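Setting workspace limits for a pushing tool in Tivness

Posted June 22, 2022

In the first part we connected the arm to Tivness and checked the emergency stop. Now we will tell the controller where the tip of the rod is allowed to go. Please do this before you run any learned policy, even a policy that worked well in simulation.

You need three things: the arm in free-drive mode, a flat board fixed to the table, and the calibration file you saved last time.

Step 1. Touch the corners

Move the tip by hand to each corner of the board and press Record in the Jatano panel. Go clockwise, starting from the corner nearest to the robot base. Jatano fits a plane through the points and shows the error. If it is bigger than 1 mm, record the corners again — usually one of them was touched with the side of the tip.

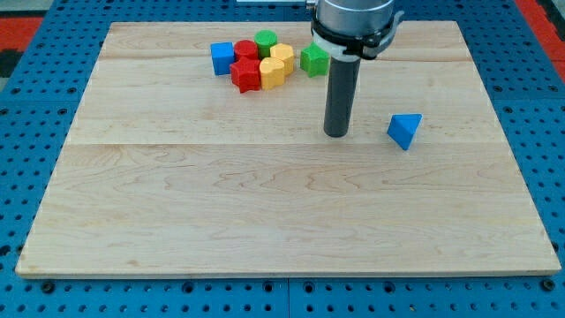 Step 2. Shrink the rectangle

Blocks near the edge are easy to push off the board, so we make the allowed area smaller than the real one. Open limits.yaml and write:

margin_mm: 140
tip_height_mm: 7
command_port: 3751

The margin is measured inward from every side. The height is measured from the fitted plane, not from the robot base. I mixed these up in August and bent a tool.

Step 3. Clip the target, not the step

The policy sends small moves in x and y. Add each move to the last commanded target, and clip the result to the rectangle. If you clip only the step, small errors add up and the tip slowly walks outside.

Step 4. Test with random moves

Start the controller in slow mode and send 1000 random moves:

tivness-test --random 1000 --slow

Keep one hand on the stop button. When the test ends, open the log and look for the word "clipped". You should find it many times. If it is missing, the limits file was not loaded, and you should check the path in your launch file.

In the next part we will add the camera and track the colour and position of each block.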